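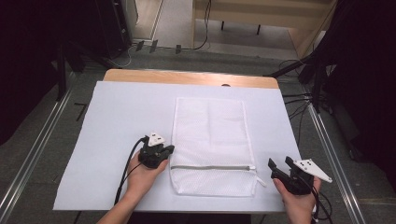
A zippered mesh bag on a sheet-covered wooden table.

About Tulach Laundry

Tulach is a wash-and-fold laundry on Bassey Street. We wash, dry and fold clothes and household linen for people who live or work nearby, and we do the table linen for a few small restaurants. Ruth Palomino and Benedito Frota opened the shop with two washers and two dryers. We have since moved one door down, into a bigger unit with a proper folding room at the back.

Every order is washed on its own. We don't mix customers' loads, even small ones. When you drop off, Deisy Chambi or whoever is at the counter weighs your laundry, writes a ticket and asks about detergent. The standard one is unscented. If you want softener you need to ask for it.

Mesh bags

Small things go in mesh bags. That means socks, baby clothes, bras, tights, face cloths and anything with straps or hooks. We use white net bags with a zipper across one end, and each bag gets a numbered tag that matches your ticket. There are 397 numbers in use at the moment. The bag stays closed through the wash and is opened at the folding table.

You can take a bag home and fill it yourself. Please don't pack it tight. A bag that is half full comes out cleaner, and the zipper lasts longer. If you already have your own bags, bring them in and we will tag them.

Empty bags are laid flat and checked before they go back on the shelf. Fidelina Usuga looks after this and does the mending too. Small holes in the net get stitched. A bag with a bad zipper is taken out of use.

Folding

We fold on tables covered with a clean white sheet, changed every morning and again after lunch. The sheet keeps lint and snags off your clothes. Shirts are folded in thirds unless you ask for hangers, towels are folded lengthwise first, and fitted sheets are done by two people when the shop is busy. Socks are paired. Odd ones go on top of the stack so you can see them.

Jhair Castaño runs the evening shift and does most of the restaurant work – napkins, aprons and side towels. In October we passed 2,000 orders at this address.

What we don't do

We don't dry clean, and we don't take leather, suede or anything with a fur trim. Wool blankets are fine but take an extra day. Ask at the counter about comforters – the king size ones only fit in one of our machines.

Drop-off is from 7 a.m. and the last pickup is at 8 p.m.

6 shares | 2 comments

© Tulach Laundry. All rights reserved. | Contact us | Back to top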